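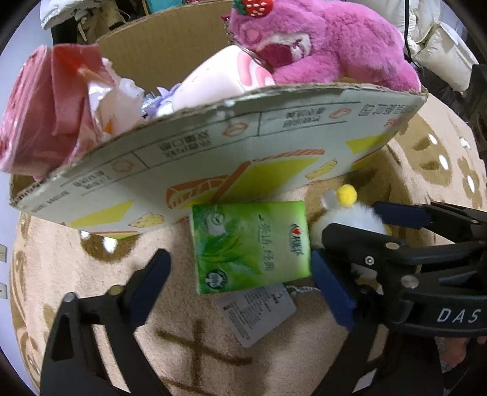 # Truck crash closes Porgate Bridge

MURNULTHORPE - Two people were hurt when a delivery truck hit a guardrail on the Porgate Bridge early on September 11, 2021, police said.

The truck was heading north on Route 16 when it drifted out of its lane, according to police spokeswoman Feven Mekonnen. The driver and a passenger were taken to Trusadmont Hospital with minor injuries. 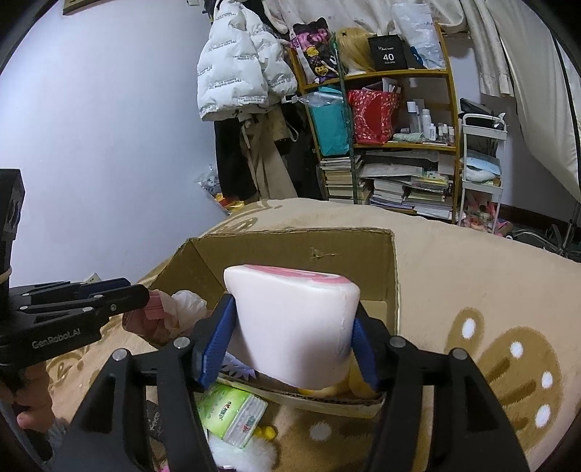 ## Northbound lanes shut

Crews replaced 30 feet of railing - both northbound lanes were closed until noon. No charges have been filed.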